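Papers > Visual Arts > Section 3

3. Paper and surface in the Pletness prints

The Pletness prints were made on unbleached cotton paper and shown at Zovstead in April. Each sheet joins two photographs under one layer of ink — a method the studio had used before only on cloth.
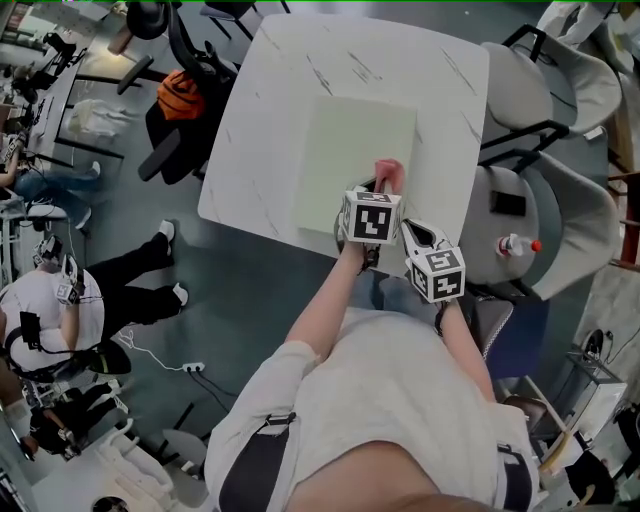 The order of printing is set out in the Caputo catalogue. The darker photograph was laid down first, and its outline remains faintly legible in five of the sheets. The Nilstead set differs in tone and was printed later.

Related papers
Folding and framing in the Nilstead set
Ink on cloth: early studio work

Contact | Copyright | Back to top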